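Open Day at Pirkenby

The hall had been built in 1960 for winding motors. Sowah signed the visitors' sheet, took a badge, and went in behind the others. Comton had promised a demonstration of connector work: harness on one side of the table, circuit board on the other, one arm for each.

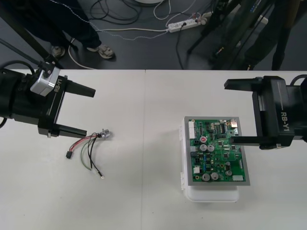
Odoi wanted to know what the cycle time was, and whether it included the pauses. Juntunen gave it as 600 seconds, pauses included. Odoi wrote this down and underlined it.

Sowah had done the same job by hand for 4 years at Idico. He knew the angle of the plug and the small resistance before it seated. He found that his thumb was pressing against his forefinger inside his coat pocket.

"Do you stop it if it misses?" he asked.

"It backs off and tries again," Juntunen said. "Twice. Then it calls me." 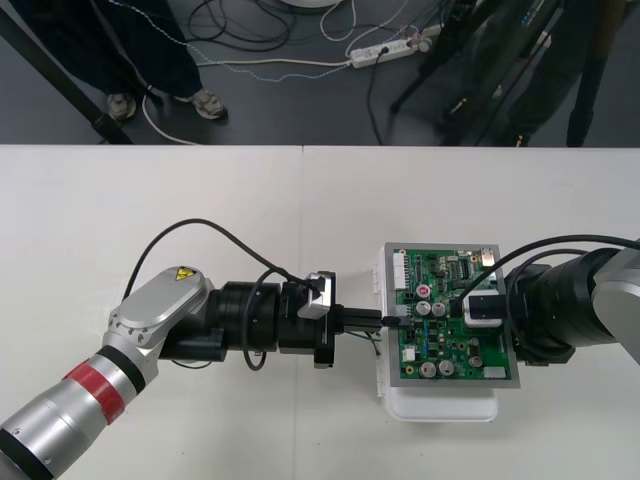 Text: Adom Sulemana
Published November 5, 2019

Sowah watched the plug and kept his thumb where it was. Odoi checked his watch. At the door a woman was collecting badges in a shoe box, and the next group had started to line up.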